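Dimming, part two: the flicker
Nov 21, 2020

The strips over my desk have now been up since February and the low end of the dimming range still bothers me. Part one covered the wiring. It left out flicker, and several comments asked for it.

To recap the hardware: a Drelex 24 volt strip in neutral white, a Rustad driver rated for more than twice the load, and a Keveck wall dimmer I had left over from the hallway. All three were bought separately. The Keveck is a phase-cut dimmer meant for incandescent bulbs, and the Rustad is sold as compatible with that type. Compatible, in the data sheet, means it dims. The sheet does not say how smoothly.

At full output the light is steady. Down to 70 percent I could not see any difference or catch banding with a phone. Below that the driver starts switching the strip on and off at a fixed rate, and the rate is low. I measured 261 Hz with a photodiode and a cheap scope. Most people will not see that when looking straight at the strip. They will see it when moving a pen quickly, as a row of separate pens. 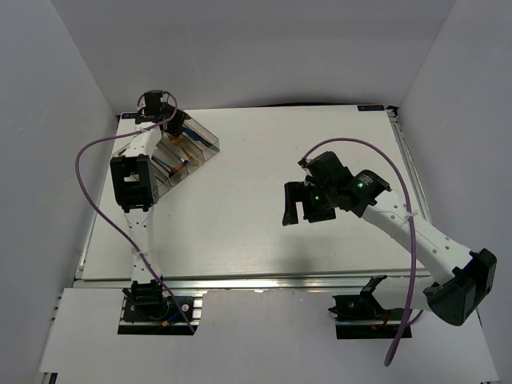
The duty cycle matters as much as the rate. At a 33 percent setting on the wall the strip is dark for most of each cycle, so the eye gets short bright pulses with long gaps. Raising the frequency fixes this at any duty cycle. Lowering the current does too, and that method has no gaps at all, but neutral white strips shift a little in color when run at low current. I can live with the shift. I read at this desk and do not paint at it.

I tried three changes. The first was a large capacitor across the driver output. It smoothed the pulses and made the driver hunt, with a slow swell in brightness every few seconds that was worse than the original problem. The second was adding load, on the theory that the driver was running too far below its rating. No change on the scope. The third was taking the Keveck out of the circuit and putting a low-voltage dimmer from Prernik between the driver and the strip. The Prernik runs at a much higher frequency, and the pen test is now clean down to the 10 percent mark.

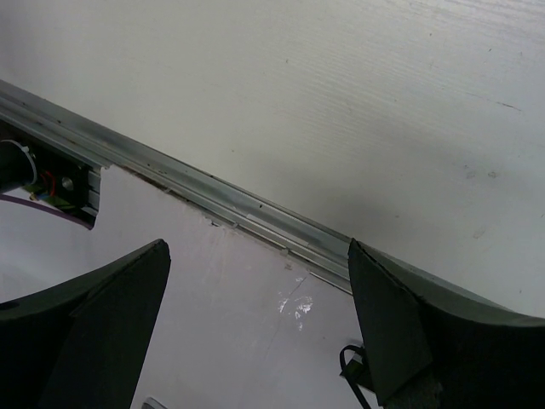
Heat is the other half of strip life, and the mounting decides most of it. My strip was stuck to painted pine, a poor conductor, and the adhesive had let go at both ends. A metal backing is better. The silver aluminum extrusion in the second picture is the sort of rail I mean: long, straight, and with far more metal in it than a strip needs. Thin U-channel is cheaper and does the job for anything under a desk shelf. Wipe it down with alcohol before sticking anything to it, and do not bend the strip sharply where it leaves the channel - the solder pads crack there first.

One wiring note. The Prernik switches the negative side, so the positive lead is live to the strip even when the light is off. It is only 24 volts, but it will confuse you if you go looking for a fault with a meter referenced to the driver negative.

The Keveck went back to the hallway. Part three will be about the diffuser covers, which cost more than the strip did.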